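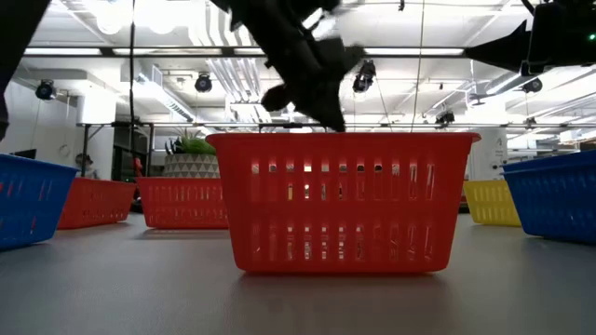

August 4, 2020

Second go at the big block for Nerance. I'd left it under a board since the weekend because I was cross with it, and it looked better than I remembered, which is always nice (and slightly suspicious). The left third is fine. The hillside is fine. It's the water I can't get, still too many marks all doing the same thing, like a knitted jumper.

Proofed it on the small press first, black only, on the cheap newsprint. Ink was stiff straight out of the tin so I worked it on the slab for ages with the wide knife and a tiny drop of the plate oil Arne keeps by the sink. Arne, I owe you a bottle, I know! First proof too light, second one blotchy down the right-hand side, third one good enough to draw on. I went over it in white gouache to see what the water would look like with more cut away. Quite a lot more, as it happens. So I've basically got to be brave.

Note on pressure for whoever uses the press next: I've put it up a touch and chalked the old setting on the side. Please put it back before you run any etching plates through, or Su-bin will have my head. The felts are damp too, I've hung them over the rail.

Then a long chat with Fulvio about registration. He swears by the pins, I still like the card corner taped to the bed, and neither of us is going to budge. He did make one good point, that my card has gone soft at the edge after all those runs of Oh, and that's probably where the little yellow halo came from. I'd been blaming the paper. Cut a new corner out of mountboard and tried it on 4 sheets of offcuts: two spot on, one a hair to the left, one I put down crooked myself, so that doesn't count. 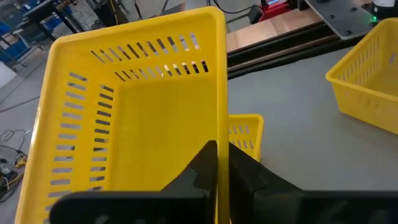 The water again. What I need is a mark that's the same all the way down and still leans, so your eye slides along it, and I've been making it far too complicated with the v-tool. I tried wiggles, I tried dots, I tried those long hairlines that fill up with ink the minute you look away. The slots on the yellow basket do it with no fuss at all: a long column of slanted ones, evenly spaced, right down the side wall. And the short slits near the top of the back wall go light and dark with whatever's behind them, so you get stripes for free! I drew a page of those in soft pencil, a column on the left and two rows across the top, and already it looks more like a river than anything I've cut since April. Going to try it with the small flat gouge, one push per mark, no going back to tidy up.

Colour, while I remember. Dong-hyun thinks the underprint should be a warm grey and I think it should be a proper strong yellow, nearly egg yolk, with the blue-black on top. Mixed both. The grey is very tasteful and I got bored of it in the time it takes to clean a roller. The yellow looked horrid on its own and lovely under the black, though it needs thinning with extender or it sits there all shiny. Swatches are pinned up over the drying rack, please scribble on them if you've got opinions. Written on the backs in pencil is what went in, roughly, a blob of this and half a blob of that, sorry.

Paper: down to 11 sheets of the heavy stuff. Sombat says Heltus have the same weight in a slightly creamier white and will send a sample if we ask nicely. I've asked nicely. If it's no good I'll print the edition smaller and pretend I meant to.

Sketeck rang about the autumn show as well. They want a title and a few lines on the work and I've got the title. The few lines are harder, everything I write sounds like a leaflet in a dentist's. Su-bin suggested I just say I grew up next to a river and wanted to see if I could still draw it, and I might pinch that word for word.

To do next time: trace the new marks on to the block (backwards!! remember last time), sharpen the flat gouge, wash out the blue roller properly, find my other apron.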